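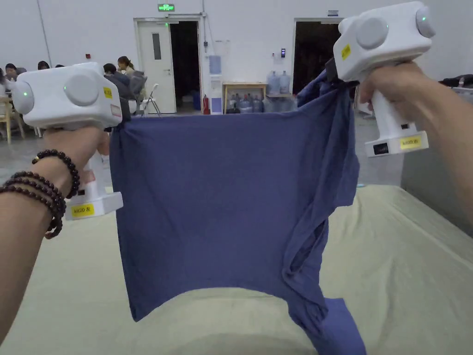 Rasha Tannous says a T-shirt should take five seconds to fold, and I have trouble with her before she has finished the sentence. I own plenty of T-shirts. I have never timed one, and I can't think of an evening that would have been improved by it.

"You don't time it forever," she says. "You time it until your hands know."

Tannous teaches the Fovov fold, a method she put together during 16 years of doing laundry for other people, first at a small hotel and then for families in Kollbridge. The idea is simple enough. You lift the shirt by its upper edge, let the weight pull it straight, lay it down once and make five moves. She objects to shaking. She objects even more to smoothing, the thing most of us do with the flat of the hand.

I ask whether the moves are any different from what my mother did at the end of the bed.

"Your mother probably did four of them," she says. "Did her drawers close?"

They did, as I remember it. Tannous lets that go. 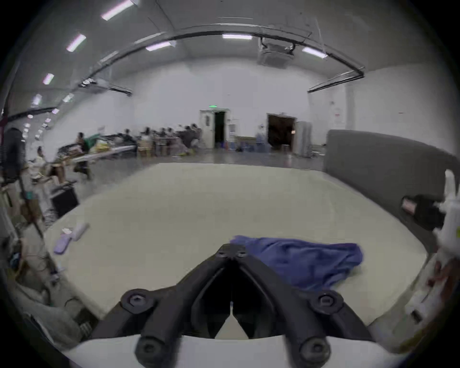

We get to the question of where people fold. Her answer is the bed, always, and it's the part of the method I believe least. A mattress gives. A kitchen table doesn't, and a counter saves your back. She has heard this before, mainly from Fadi Khasawneh, who took her class twice and still folds on his dryer.

"Fadi is tall," she says. "For him the bed is a punishment. But cotton slides on a table. On a bed it stays where you put it."

Does it? I tried it at home on a made bed and the hem went where it liked. She asks what sheet I had on. I don't know what sheet I had on.

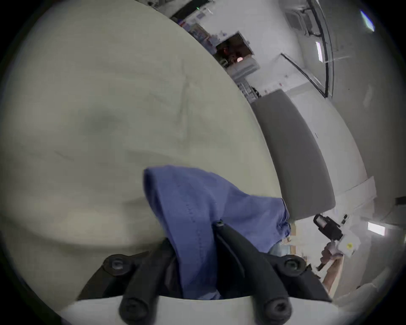

The first lift is where she loses most people, and she admits that. Everyone grabs too much. Pinch a soft blue cloth in the middle and it bunches at once, and a line of stitching that ought to help you find your edges ends up running off on a diagonal. Her advice at that point is to put it down and look for a corner. "You can't fold your way out of a bad grab," she says. I found this the most useful thing she said all morning, though I doubt it needs a brand name.

The class costs money, and the name is part of what people pay for. Tannous says 710 of them have taken it. I ask how many still fold her way.

"I don't call them up," she says.

So she doesn't know?

"Noura Chidiac does. She sent me her closet in October."

One closet, then. 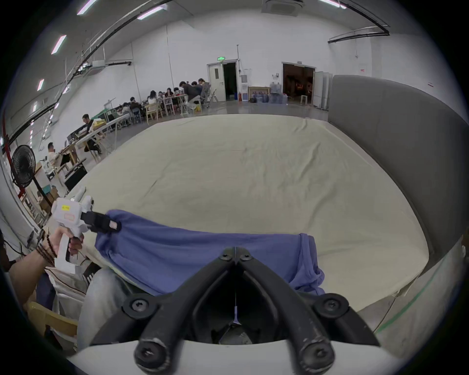
Her last rule covers placement: the shirt goes down well inside the bed, with a hand's width clear all the way around. I can see the sense in it. A blue-violet cloth laid over the near edge hangs down the front in folds and bunches up at one end, and a big wrinkled beige sheet underneath does nothing to hold it back. Tannous would start over. I would give it a tug and carry on, and I told her so.

"And then it goes in the drawer like that," she says.

It goes in the drawer like that, and I wear it the next morning. She thinks about this for longer than I expected.

"For sleeping, fine," she says. "Not for work."

She is adding a session on fitted sheets next. I asked how many moves those take, and she said she was still working on it.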